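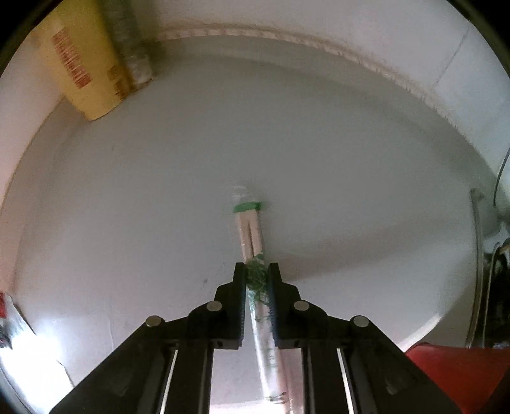

Wooden chopsticks in a clear plastic sleeve.

Composite Manufacturing, Handout 2: Resin Transfer Molding

In the last handout we looked at hand lay-up. Now we go to closed molds. In resin transfer molding (RTM) the dry fiber preform is placed in a mold with two halves, the mold is closed, and liquid resin is pushed in under pressure. Both sides of the part get a smooth surface.

Please remember the order: preform, close, inject, cure, open. Most mistakes in the test come from putting the vent in the wrong place. The vent must be where the resin arrives last. 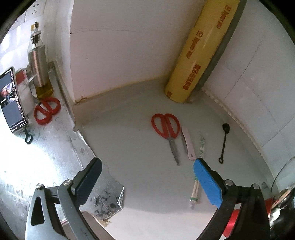 Countertop in the corner.

Case: the Prastum cover panel. The company Drarar made 1383 panels with one steel mold. Of these, 133 were rejected for dry spots near the edge. The resin ran quickly along the gap beside the preform and closed the vent too early. This effect is called race-tracking. Injection took up to 30 minutes.

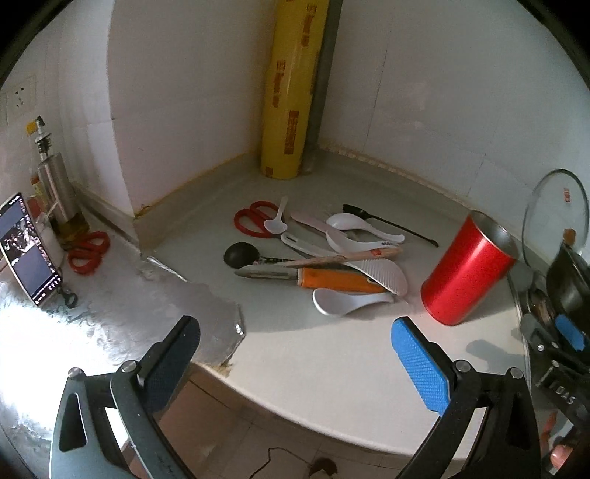 Morven Forsyth objects that a tighter preform alone would not have saved the panels, and that a second vent at the far corner should be tried first.

For next time: draw the flow front for one inlet and two vents. Read the Cruickshank notes on permeability, only the part about Darcy's law.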